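Mekbridge | Home | Set-up guides | Section 4 | Spares | Contact
Print this page | E-mail this page

4. Bringing the cleaning round on to the night shift

Read section 3 first. If the dock isn't fixed and the floor map isn't saved, stop, go back, do that.

Section is for whoever runs the shift, and for the cleaning staff who'll be working next to the machine. Both. Print a copy for the cleaners' room, don't just e-mail it to the manager.

4.1 Before the first round

1. Switch on at the dock. Wait for the steady green light. Flashing green means still loading, leave it.
2. Log in with the site code (on the Gruvier card in the box). Code is the same for everyone. Change it.
3. Open Rounds, pick New, give it a name people will recognise. "Second floor desks" good. "Round 1" not so good when you have 15 of them.
4. Set the start time. At least 31 minutes after the last person normally leaves. More if people stay late.
5. Set the end time. The machine goes back to the dock by itself, wherever it has got to. Unfinished stops show on the morning list.

CAUTION: do not start a round with the lifting arm cover off. Error 419 means cover not seated. Push till it clicks, then clear.

4.2 Teaching it the bins

Most of the set-up time goes here. Allow an afternoon for a floor. Get one of the regular cleaners to do it with you, they know which bins get shoved under desks and which office locks at six.

1. Screen to Teach. Walk the machine to the first bin.
2. Press Add stop. Wait for the beep.
3. Check the preview on the screen. Whole rim should be inside the yellow outline. If not, back off a step and press Retry.
4. Choose Empty, Check only, or Skip.
5. Next bin. Repeat. 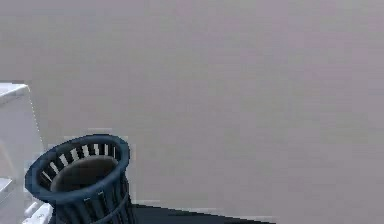
Bin settings are per stop, so one odd bin doesn't spoil the round. Choose the type from the list before you press Save. A dark blue one with slots under the rim, like this, goes in as Open top, slotted. Don't use Open top, solid for it, the machine may take the light showing through the slots for paper and mark an empty bin as full. Liners: if you line a slotted bin, change the type to Lined and teach the stop again. Bins tucked in beside a cabinet need the Side clearance box ticked as well.

Note: anything over 70 litres is out of range for the arm. Set to Skip and leave it on the hand list.

Note: somebody moves a bin, the machine waits at the old spot, looks, then goes on. It won't hunt round the room. Stop shows as Not found in the morning.

4.3 What changes for the staff

Talk to people before the first night. Rivadeneyra put theirs in over a weekend in October with no word to anyone and the cleaners thought they'd lost there jobs. They hadn't. Took a long time to put right.

What the machine takes on: desk bins, corridor bins, the nightly check. What it doesn't: kitchens, toilets, glass, spills, sharps, food waste, anything with a lid. Hours freed up have to go somewhere, so write down where before you start. At the Jundow site Evanthia Zervas, the night supervisor, moved two people on to kitchens full time and put the floor polishing back to weekly. She also asked for the morning list on paper, not on the tablet. We've added a Print button because of that (Lists, top right).

1. Name one person per shift who answers the machine. Not the manager, someone on the floor.
2. Show every cleaner the red stop button. Have each of them press it.
3. Agree who empties the hopper. It is heavy when full. Two people, or use the trolley.
4. Put the hand list by the dock. Cleaners add to it, so leave a pen.

CAUTION: the hopper is hand-emptied. Gloves. Don't press the rubbish down with your hands.

Round times are logged for the machine only. Please don't use them to time staff, the numbers don't compare.

4.4 If it stops mid-round

1. Read the screen.
2. Clear whatever is in the way. Chair legs, usualy, or a trailing cable.
3. Press Resume once. Wait.
4. Still stuck, press Send home and finish by hand.

Changes to this section go to Dušan Štefanec at the help desk. Last changed Friday, January 26, 2018. Section 5 covers charging and battery care.

Contact the help desk | © Mekbridge 2018 | Back to top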